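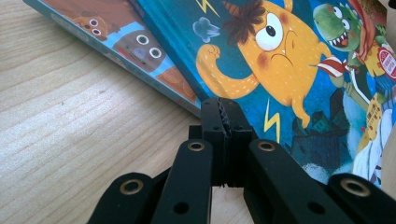

Dirnotach reading room re-shelves its picture books by size and reading age

2022-12-20

The children's reading room at Dirnotach has finished re-shelving its picture book stock and will lend from the new layout when it reopens after the winter break. The collection stands at 2,304 titles, all of which have been checked, cleaned and given a new shelf mark. Work began in June.

The old arrangement filed picture books by author surname in a single run along the long wall. It had been in use since the room opened and suited adults who came in with a title in mind. It suited the main borrowers less well. Children under six choose by cover, and in a spine-out run most covers are hidden. Loan records kept by the library showed that the same small part of the stock went out again and again, largely the books left face-up on the tables at the end of the day, while whole shelves went untouched for months at a time.

Under the new layout the stock is divided into four bands by reading age. Within each band the books are grouped by format (large, standard, small and board) and then by broad subject. Animals and monsters are the two largest subjects and have been given their own bays. Author order has been kept only in the last band, where the books carry longer texts and are more often asked for by name.

Évan Coste, who runs the room, said the choice of subjects came from the enquiry slips filled in at the desk.

"Children ask for a bear, or something with one eye, or a blue one," he said. "They do not ask for a surname. We can't shelve by colour because it falls apart as soon as a cover fades, but we can put the monsters together."

Shelving

The new units were supplied by Hamel. There are 16 of them, each with a sloping display ledge at the top and two compartments for spine-out storage underneath. The ledge takes large-format books upright without a front clip, and a raised lip holds them in place. The lower compartments are divided at short intervals so that thin books do not lean. Leaning was the main cause of damage found during the check: a picture book with few pages and a wide board will bow if it is left at an angle, and the joint between board and spine then splits.

The units are fixed to the wall at the top rail. The old shelves were sound but too deep, and books pushed to the back were regularly lost behind the front row. Nearly 40 titles recorded as missing were recovered when the old run was taken down. They have been put back into the catalogue and the replacement charges on them cancelled.

Checking and repair

Each book was taken off the shelf, opened at every spread and sorted into one of three lots: return to stock, repair, or withdraw. Glossy covers were wiped with a barely damp cloth and dried straight away with a second cloth. Matt and uncoated covers were cleaned dry, with a soft brush first and a vinyl rubber for marks. No spray cleaner was used on any cover. Earlier attempts with a household product had left a haze on dark laminates, most noticeable on the deep blues, and it could not be polished out.

Repairs were limited to jobs that would hold up to normal lending. Torn pages were mended with thin archival tape cut to the length of the tear and applied on both sides where the picture allowed. Loose sections were re-glued along the fold and left under weight overnight. Split joints were reinforced on the inside of the board. Books with missing pages, heavy staining or detached text blocks were withdrawn, unless the title was out of print, in which case they were set aside for reference use in the room.

The old spine labels were the slowest part of the job. Many had been stuck down under clear film, and pulling the film off took print with it, particularly on dark spines. Blandine Pons, who handled the repairs, said the method was changed early on.

"We stopped trying to remove them," she said. "If the film was sound, the new label went on top, same position, slightly larger. If it had lifted at the edges we warmed it, took it off slowly and accepted a bit of loss. A label covers that part of the spine anyway."

New labels

The new shelf mark is printed on a small label placed near the foot of the spine, at the same height on every book. It gives the band and a short subject code. On books with spines too narrow to take a label, the mark is placed on the front cover at the lower left corner, next to the spine. Staff had considered the upper corner, which is easier to read in a browser box, but it covered the title on too many books.

The labels and catalogue entries are produced through Flokeo, the lending software the room already uses. Borrowers will see the new mark in place of the old one on their loan slips. Books on loan during the change still carry the old mark and will be relabelled as they come back. They can be returned in the usual way.

Tables

The reading tables have been kept, and books may still be left out on them. Staff will clear them at midday and at closing, note which titles have been used and return them to the right bay. The note is a tally of books read in the room and not borrowed, a figure the library has not kept before. It will be used to decide which titles go on the display ledges, which will be changed every two weeks.

Readers are asked not to put books back on the shelves themselves for the time being. Misplaced books are harder to find under the new layout than under the old, as a title put in the wrong band will not turn up in a quick look along the author order. A return trolley stands beside the desk.

Duplicates and sale

The check turned up more duplicate copies than the catalogue had shown. Where three or more copies of a title were held, two have been kept and the rest offered to the Danon nursery and the after-school club in the same building. Anything left over will go into the book sale in the entrance hall, together with withdrawn books that are complete and clean. Withdrawn books are stamped on the inside front cover and the barcode is struck through. Prices will be marked on the boxes.

Donations

Donations of picture books were paused while the work was going on and will be accepted again once the room reopens. Books should be complete, with firm bindings and no writing on the pages. Large-format books are welcome, as there is spare room in the first two bands. Books with sound buttons cannot be taken. The battery covers on several older copies were found to be loose, and the whole group has been withdrawn.

Loan limits and loan periods have not changed. Reservations made before the break remain in the queue and do not need to be entered again. A plan of the new bays will be posted at the desk and inside the door, and printed copies will be available for schools booking class visits.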